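Floltcombe Robotics Workshop – Open positions and calls

We use cookies to remember your settings and to count visits. By continuing to read you accept this. Accept | Manage

Safety and Fault Technician, two-arm manipulation cell (full time, on site)

12 shares | 3 comments

Suvero is looking for a technician who will take care of the safety side of our two-arm cell in Floltcombe. The position is new. It was created after an incident in September, and we prefer to tell you about this incident openly, so you can decide if this is work you want to do.

What happened

During a long series of pick-and-place runs, the left arm continued its downward movement after the gripper already had contact with the object. The object was an orange. It was crushed, and then the fingers pressed on the plate until the plate broke and one piece flew over the edge of the table. An operator, who was standing nearer than our rules allow, received a small cut on the hand. She pressed the emergency stop. The stop worked for the left arm, but the right arm was on a separate circuit and it finished its motion, which took 3 more seconds. In these seconds it passed through the place where her other hand had been shortly before.

She is well and she works with us still. But we stopped the cell for the rest of the month and read the logs of all runs since the cell was installed, 2,344 in total. We found two problems. The first was a force limit that returned to its default value of 500 newtons after each restart of the controller, and no warning was shown on the pendant. The second was the stop circuits: each arm had its own, and they were never connected together. The drawing said they were connected. The wiring said something else.

Both problems are now repaired. The force limit is written again at each start and is checked against a file before the arms can move. One stop button now stops both arms. However, Kadri Toom, who led the investigation, wrote in her report that the repair is the small part. The larger part is that for a long time we had nobody whose daily task was to doubt the cell. We would like you to be this person.

The work

The cell is used by the manipulation group for tasks with food, dishes and kitchen tools. The setup changes often, sometimes between morning and afternoon, and after every change somebody must decide if it is safe to run. At the moment Priit Sproģis does this next to his own work as a programmer, and he will be happy to give it to you.

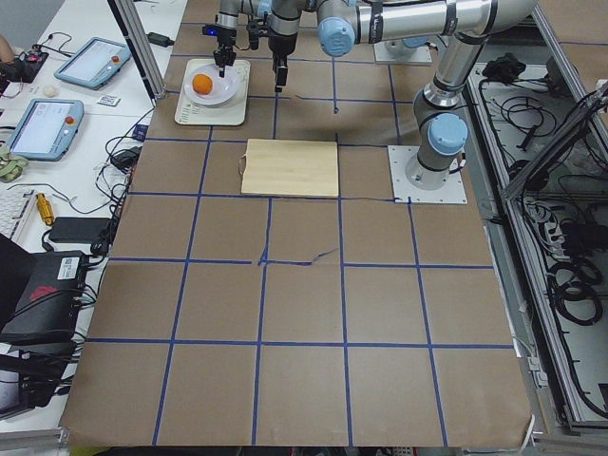
Table of the two-arm cell in Floltcombe, with an orange on the plate under the left gripper.

Your tasks will be:

Test the emergency stops of both arms every morning before the first run and write the result in the cell book. Please understand that "tested" means the button was pressed while the arm was moving at reduced speed, and the stopping was observed by a person.

Check speed limits, force limits and working zones after every restart, update or change of gripper. Compare the values in the controller with the approved values. If they are different, the cell stays off until you know the reason.

Compare the wiring with the drawings. This will be a big part of your first months. We have already found several places where the drawings are old, and we expect to find more. The cables at the sides of the table also need better order and labels.

Collect fault reports from the operators, including the small ones. A gripper that opens a little late or a pendant that loses its connection for one moment is interesting for you. In September we learned that two operators had noticed the left arm "pushing hard" in earlier weeks, but there was no simple way to report it and so it remained a talk at lunch.

Reproduce faults under control, with low speed and with nobody inside the marked area. Then write what you found in clear language. Your reports are read by programmers, by operators and by our insurance company, so they should be understood by all three.

Train new operators. The training takes one afternoon and you may change it as you like.

You have the right to stop the cell at any time, also in the middle of a demonstration for visitors. You do not need to ask permission and you will not be asked to excuse yourself for it. This right is written in the contract – it was a condition from Kadri, and the management agreed.

What we ask from you

At least 2 years of practical work with industrial or collaborative arms, in maintenance, commissioning or safety. You can read an electrical drawing and you are comfortable to make measurements in a cabinet. You know how a risk assessment is written and have written at least one yourself. You can change a simple script, but you do not need to be a programmer.

A diploma is welcome and not required. Good written English is needed, perfect English is not, as you can see from this page. Experience with force sensing is a plus. If you worked before in a plant where something went wrong, please do not hide it in your application. We will ask what you changed after.

What we offer

A permanent contract, full time, with daytime hours only. The cell does not run without a second person in the room, therefore you will not work alone in the evening. Salary depends on experience and will be discussed in the first conversation. We pay for one external safety course every year. Your own desk is in the quiet room and your workbench is beside the cell.

The team has nine people. You will report to Maëlle Gagnon, head of operations, and not to the manipulation group, so that the people who want to run the cell are not the same people who judge your work.

How to apply

Send a short CV and one page about a fault that you found yourself: how you noticed it, what you checked first, and where you were wrong before you were right. We read this page before the CV. Please send both to Liis Kütt at the Suvero office in Floltcombe, with the word "technician" in the subject.

Selected candidates will be invited for half a day. You will see the cell, read the incident report in full and speak with the operators without a manager in the room. Travel costs are paid by us. We answer every application, also when the answer is no.

3 comments | Share this position

Get new positions by email. Subscribe to our newsletter. You can unsubscribe at any time.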